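Subject: Re: [regional-gym] Floor and vault entries, October championships
From: Siwan Wogan
Date: Tue 27 April

Dear all,

Thank you to the clubs who replied to the draft competition schedule. The technical panel met last week and I have been asked to circulate its decisions. The message from Tedlow Gymnastics Club, which raised most of the points at issue, is quoted first.

> We are grateful for the draft but have three concerns. First, our
> seniors are listed for vault in the opening rotation and floor in
> the second, with a general warm-up shared between both. In our view
> this is too short for anyone attempting a new vault. Secondly, the
> draft does not say whether a gymnast who withdraws from one
> apparatus may still be entered for a final on another. Thirdly, we
> would like to know whether the entry fee is to be held at last
> year's level, as our parents have begun to ask.
>
> We should also be glad of confirmation that the venue will be the
> Morgan Centre and that the sprung floor has been passed for use.

On the first point, the panel accepts that the draft was too tight. Each group will now have a separate touch warm-up of 20 minutes before vault, and the senior women will begin on beam. The order of rotation for the junior age groups is unchanged. Coaches should note that the warm-up belongs to the group and may not be carried over if a club arrives late.

On the second point, a gymnast who withdraws from one apparatus during qualification remains eligible for the finals on any other apparatus on which she has received a score. She will not be ranked in the all-around. Withdrawals must be given in writing to the head judge at the end of the rotation in question. No more than 2 gymnasts from any one club may contest the same final, and where a place falls vacant the first reserve will be called.

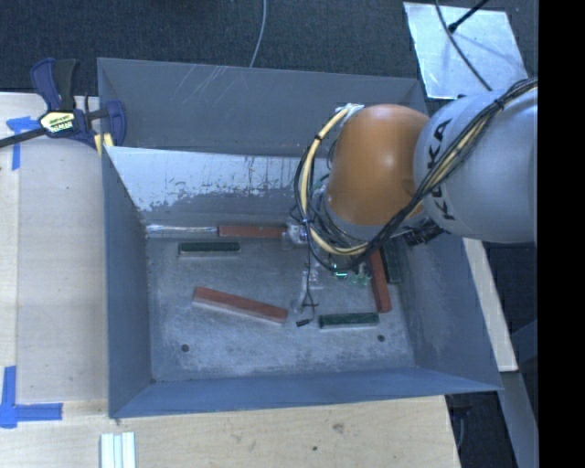 Equipment for the October championships was the subject of a longer discussion. The Morgan Centre is confirmed as the venue, and the floor area was inspected and passed in the spring. The vaulting run-up is a different matter. The panel found the surface of the present runway badly marked at the take-off end, with scuffs and cloudy patches much like those on the inside of the grey metal bin, and although wear of that sort is tolerable in a container it is less welcome under a gymnast at full sprint. A replacement runway has been ordered from Funora and will be laid before podium training. Clubs wishing to bring their own springboards may do so, provided that these are presented for checking on the evening before competition.

On the third point, the fee per gymnast will be held. The hire of the hall has risen by £788, and the panel has agreed to meet this from reserves for the present year only. The total set aside for apparatus hire and transport is £1,488, and clubs should expect the fee to be reviewed before the following season.

Two further matters were raised by other clubs. Floor music is to be submitted through the Umik entry system, one file per gymnast, named with the surname and club. Music handed over on the day will be accepted only where the uploaded file has failed to play. Secondly, any club entering a team must nominate at least one qualified judge. A club unable to do so should write to me before entries close, so that a neutral judge may be approached on its behalf.

A revised schedule will be issued to club secretaries once the rotation order has been checked by the head judge. Until then the earlier draft should not be passed to parents.

Corrections to club contact details may be sent to me directly and need not be copied to the list.

Yours sincerely,

Siwan Wogan
Competition Secretary

2 replies
20 views
Share this message (0)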